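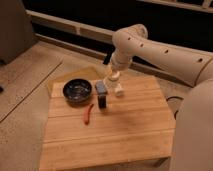

By the time the kettle had boiled, Lucie Cormier had already put the pepper in the bowl eleven times, and she meant to put it there a good many more before lunch. She had been hired in March by a firm called Tatby, which wanted up to 400 tries at every chore it could think of, and which paid by the week and asked very few questions about how she spent her evenings.

The work was done with the hands, mostly. She held the two grips, one for reaching and one for pinching, and across the carpet the long tan arm leaned out over the table and did what she did, a breath behind her, like a shy cousin at a wedding who has to watch the others to learn the steps. Then she let the fingers open, brought the arm home, got up, moved the pepper somewhere new, and sat down again.

"You're being too careful," said Okonkwo, who had come in with his coat still on and was reading the morning's numbers over her shoulder. "You go down so slowly. It'll grow up thinking peppers bite."

"Some of them do," said Lucie.

He laughed at that, and pulled up a chair, and for a while he only watched. She was on number 175 of the week, and she found, as she always did with company, that she had begun to show off a little -- a nice clean swing, a neat drop. She did it over at once, plainly, the way she would have done it alone.

"Keep the fancy one, too," he said. "And keep the one you dropped. Susta threw out all of her drops the first month and the poor thing never learned to go back for anything."

So she kept them. She thought of her grandmother, who had taught her to shell beans at a kitchen table by shelling beans, hour upon hour, and hardly saying a word about it -- and who used to drop a fair few on the floor, come to think of it, and bend down with a grunt, and pick them up.

"Ready?" said Okonkwo.

Lucie moved the pepper a little to the left and took hold of the grips.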